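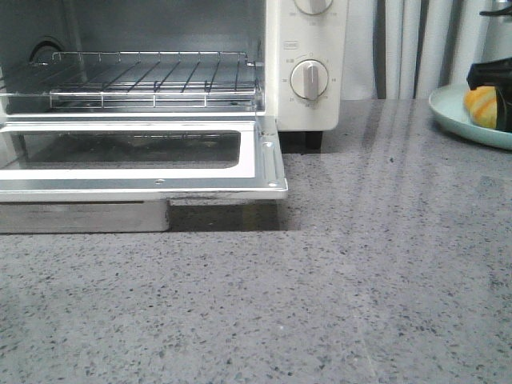
台面全景,烤箱门已放下

工单标题:开放日演示“取面包放入烤箱”,现场表现与宣传册不符
提交人:访客接待组
处理人:In-ho Seo
涉及系统:Vomwood 控制端,Feltusa 夹爪驱动
优先级:中
状态:未关闭

问题描述
12月9日开放日,Kamton 的参观团到展厅看机械臂演示。流程很简单:盘子里一个牛角面包,旁边一台小烤箱,机械臂把面包夹起来,放到烤架上。宣传册写的是“可适应任意家庭厨房”。我全程站在旁边,对这句话有保留。上午演示了3次,第一次放上去了,后两次都在夹取前停住,Vomwood 界面报 1051,操作员手动复位才继续。参观团里有人问是不是死机了,讲解员回答“系统正在思考”。这种话以后请不要再说。

处理记录一(In-ho Seo)
调了日志。1051 在手册里的解释是“目标位姿置信度不足”,等于什么都没说。先按老办法查:重启 Vomwood,没变化。重插 Feltusa 的通信线,没变化。重新标定腕部相机,跑一遍,夹爪到盘子跟前又停了。

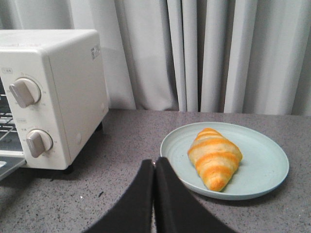 标定前后的误差几乎一样,所以我不太相信是相机的问题。供应商远程支持的第一反应是“光线变化”,要我们把窗帘换成遮光的。窗帘从7月起就没动过,7月那次内部演示也没有报过 1051。我请对方给出光线影响的依据,对方说会转给算法组,到现在没有下文。

另外问一句:训练时用的是什么面包?供应商的材料里写了“3,000 次成功放置”,没写是不是同一个面包、同一个盘子、同一台烤箱。如果都是同一套,那“任意家庭厨房”从何说起。

处理记录二(In-ho Seo)
换个思路,怀疑是起始条件不一致。每次演示之间由讲解员复位台面,盘子放哪里全凭手感,烤箱门有时开有时关。流程文档只有一句“恢复初始状态”,没有定义初始状态是什么。按下面的步骤逐项排除。

步骤1:关上烤箱门,机械臂退出台面,盘子留在右侧靠窗帘处,记录固定相机画面。
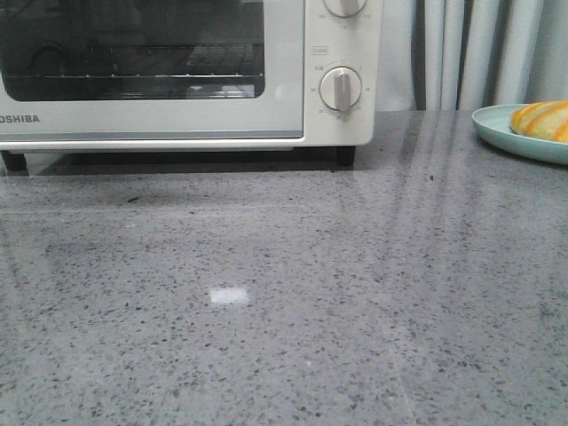

步骤2:开门,门放到底,其余不动,再运行程序。
结果:没有报 1051,程序走完。

步骤3:把盘子往台面前沿挪两指宽,再运行。
结果:报 1051,停在夹取前。

步骤4:盘子挪回原位,再运行。
结果:没有报错。

看起来和盘子位置有关,和光线关系不大。但每种位置我只跑了一遍,不能当结论。Son 看了记录,认为是夹取区域的边界参数设得太窄,建议放宽。我不同意在没弄清原因之前改参数,尤其是下一场还有外人在场。改宽了以后停是不停了,夹偏了怎么办?

处理记录三(In-ho Seo)
放置这一段也单独看了腕部画面。面包到烤架附近时画面糊得厉害,条纹和架子的金属条都拖出了重影。 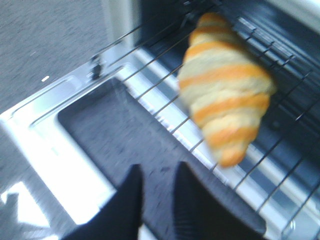
供应商称放置阶段有“实时视觉修正”。以这种画面质量,我很难相信修正起了多大作用,更像是沿着预先录好的轨迹走。已去信要求提供放置阶段的修正量日志,格式不限,原始数据也行。对方若拿不出来,建议宣传册删掉“实时”两个字。

临时措施
1. 台面上给盘子贴定位标记,复位时必须对齐。
2. 演示前烤箱门放到底,由操作员检查,讲解员不再动台面。
3. 报 1051 时直接告诉参观者“程序停了,需要复位”。
4. 下一场只安排2次演示,中间留出复位时间。

接待组回复
措施 1 到 3 同意。措施 4 要和 Kamton 那边确认,他们原来要求连续演示。宣传册的措辞不归我们管,已转市场部,他们问能不能改成“可适应多种家庭厨房”。我觉得这也没有依据,多种是几种?

In-ho Seo 回复
目前是一种。工单先不关,等修正量日志。夹取区域参数保持原值,谁要改请在这里留言写明理由。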